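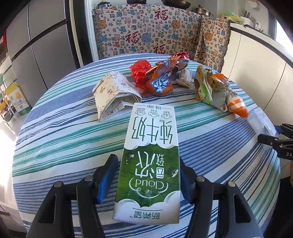
Can I wash the Hirnmont tablecloth with everything else?
Sure, on a warm cycle with similar colors. I skip fabric softener, it makes the cotton shed water and then spills just run off into your lap.

The Hirnmont is the cloth I reach for at home, so I'm biased! We weave it at Tokolia from a mid-weight cotton, 300 grams to the square meter, heavy enough that it hangs nicely without clips (my porch is windy, I've tested this a lot). It comes in round and oblong, and the hem is double-stitched all the way.

Expect a little shrinkage the first time through the wash. I cut every cloth with 10 extra centimeters to allow for it, so if yours looks long out of the package, please wash it before you write to me.

Measuring a round table: go straight across the middle, then add twice the drop you want. I like a drop of 14 centimeters for breakfast and longer for company, but suit yourself.

Red wine, cold water, right away. Candle wax goes in the freezer, cloth and all, and then you crack it off with a spoon.

Matching napkins are on the Iglesias page. The old Dorkitz weave is sold out and the next batch is due in June.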